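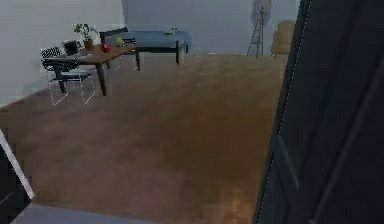

*Brown floor, gray panel. Good morning from draft four.*

1/ So I finally printed the whole thing, all 337 pages of The Salt Road to Ratholm, and I've been reading it out loud in the kitchen since a little after six. My voice is going and I've had way too much coffee, but oh, it's a book now!

2/ For anyone new here: it's the one about Nadar, who keeps the ferry at Fernora, and her brother Inow, who left for Ratholm and quit writing home. I've been living with those two for 7 years (longer than I've lived with my couch).

3/ Biggest change this round is the middle. Benedetta Ferraro read it in August and told me, very kindly, that the winter chapters went on about as long as an actual winter. She was right. I cut 85 pages, mostly snow, and one wedding I really loved.

4/ The wedding might come back as a short story. Don't hold me to it. There's a goose in it and I'm fond of the goose.

5/ I also moved Inow's letter up to chapter three. It used to be the big reveal near the end, and now you get to read it long before Nadar does, so you spend the whole ferry crossing worrying for her. Much better, I think? Tell me if you hate knowing things early.

6/ Gerardo Zuccaro is drawing the map. He asked how far it is from Fernora to Ratholm and I said roughly 300 miles, and then he asked how she walks it in four days. Gerardo, bless you. She has a mule now.

7/ Back to chapter nine, with a cough drop. If you signed up to be an early reader, check your email tonight, I'm sending the first three chapters after supper.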